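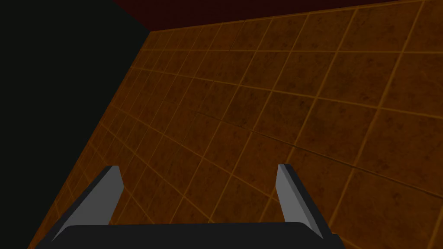 Figure 3. Simulated wrist view in the Lotbridge trial kit: open two-finger gripper over the default tiled floor.

4.2 The simulator as supplied

The Lotbridge kit is sold by Vustska as a complete path from unboxing to a trained grasping policy, and the brochure gives the simulator a page to itself. We therefore gave it a section to itself. All the work reported here used the version shipped with our kit, with the factory settings left alone until Section 4.4, where our patience ran out.

Installation took one of us (Benítez) an afternoon and the other (Kazlauskienė) 11 minutes, the difference being that the second attempt ignored the manual. The manual describes a licence server which the software no longer uses, and spends three pages on how to configure it. Once running, the simulator was stable. It crashed twice in 645 episodes, both times while saving, and on both occasions it had the decency to keep the episode log.

Each episode starts with the gripper open and no object between the fingers (Figure 3). The wrist view shows both fingers and the upper rim of the palm, which is a sensible choice: a policy that cannot see its own fingers tends to learn odd habits, and we have published enough of those already. The fingers are drawn with a dark outer edge and a lighter inner face, and the contrast against the floor is strong enough that our segmentation baseline picked them out without retuning.

The floor deserves a remark. The default is a mottled rust-orange tile with lighter grout, and it is the only floor offered unless one buys the Briminden texture pack, sold separately. For a demonstration this is harmless. For training it is less so. The grout lines form a regular grid, and at a steep viewing angle they crowd together into fine stripes, giving a policy an excellent ruler that no customer's warehouse is likely to provide. Our first policy appears to have used it. With the grid in place it reached the start pose for a grasp in 41 steps at the median; with a plain grey floor, loaded by editing a file the manual asks users not to edit, the same policy wandered off sideways and stayed there.

Lighting is also fixed by default. The floor is brighter in some parts of the view and falls away to deep brown in others, and the pattern depends on where the arm is standing. We found no control for this in the menus. Vustska's support desk confirmed by email that the setting exists and that it is 'planned for exposure', a phrase we have since adopted for our own overdue work.

Contact behaviour was better than we had feared. Rigid boxes were gripped and released without the jitter we met in the Lūse package, and finger closing speed matched the real hardware closely enough that we stopped checking it. Soft objects are advertised — the kit includes a sponge — but the simulated sponge behaved in every test like a brick painted yellow. We left it out of the results.

Our advice to buyers at this stage is to budget for the texture pack, or for someone willing to edit the file. The transfer results in Section 4.3 were obtained with the tiled floor, as supplied, and should be read with that in mind.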